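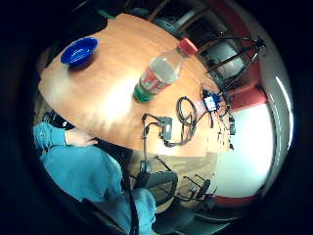
Section 4: Getting Your First Adventure onto the Tinwood Tabletop

Welcome back! If you've come through Section 3, you have an account, a campaign name and (we hope) a few friends who have promised to turn up. Now we'll load an adventure into Tinwood, set out the maps and hand your players their characters. Set aside an evening for it the first time through. After that it goes a good deal faster.

We'll use "The Salt Stairs of Murix" all through this section, because it comes free with every account and it's a lovely, creepy little dungeon for characters of low level. If you'd sooner start with an adventure of your own, the steps are the same, apart from step 2.

Loading the adventure

1. Sign in and open your campaign. Click Library in the left-hand menu.

2. Find The Salt Stairs of Murix and click Add to Campaign. It has 144 map tiles, so give it a minute or two, and please don't close the tab while the bar is still moving.

3. Open the Maps folder. You'll see the Upper Stair, the Cistern and the Drowned Chapel. Drag the Upper Stair onto the table.

4. Set the grid to five feet per square. Older adventures were often drawn at ten feet, so check the corner of the map before you start nudging walls around.

5. Turn on Fog. The whole map goes gray for your players, while you still see everything, faintly shaded.

Caution: Turn on Fog before you invite anybody in. Kiran Shukla, who wrote the Murix adventure, put the best secret door right beside the entrance, and one glance at the open map gives it away.

Seating your players

6. Click Invite and send the link. Each player picks a seat color and types a name.

7. Drag a character sheet onto each seat. There are 13 ready-made characters in the Heroes folder, from Biser the lamp-thief to a very grumpy dwarf who does nearly all of the group's healing. Let people read through them and swap — half the fun is in the arguing.

8. Ask everyone to roll one die as a test. The result should show up in the chat column for the whole table. If a player sees nothing, have them reload the page and take their seat again.

Note: A campaign can hold up to 200 handouts. Letters, riddles and scraps of map all count, and so do the ones you've hidden. You can clear out old ones under Library, then Handouts.

Before the first session

9. Read the Cistern room notes all the way through, even if you plan to skip most of them. Two of the monsters there can follow the party back up the stairs, and it helps to know which way they'll come.

10. Click Save Table. Tinwood saves your chat and dice by itself, but it only keeps token positions when you ask it to.

To move a token between maps in the middle of play, see Section 5.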